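**Progress report, October 29, 2022**
To: Trinidad Gallardo, Greleck
From: Anel Nkosi, Loltier Carpet Care

We've had a cracking few months! The training scheme you paid for started in June with four learners, and all of them can now clean a wool rug from first vacuum to final brushing.

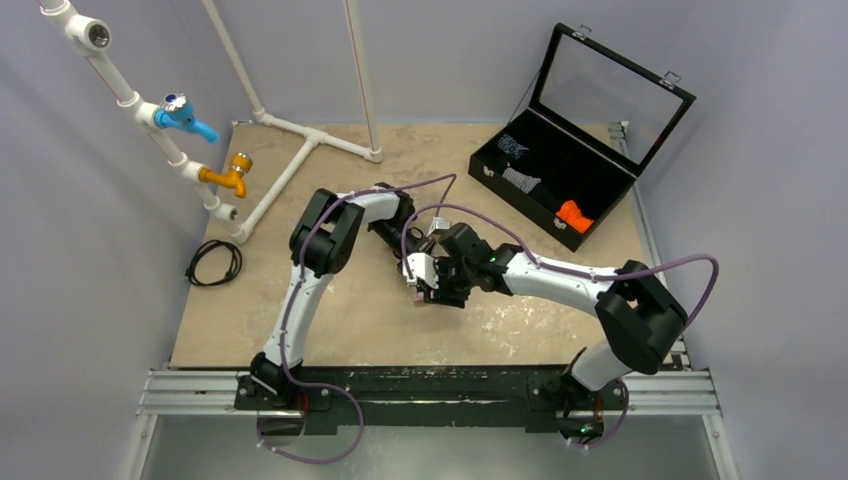 *Two robot arms over a beige tabletop.*

Bookings from Nanis Court are up to 30 a month (we had hoped for 16), and complaints are down to seven, mostly late arrivals. The second extraction machine is still on order from Polat, so stair carpets are slower than I'd like. Next up is stain work, and the learners can't wait.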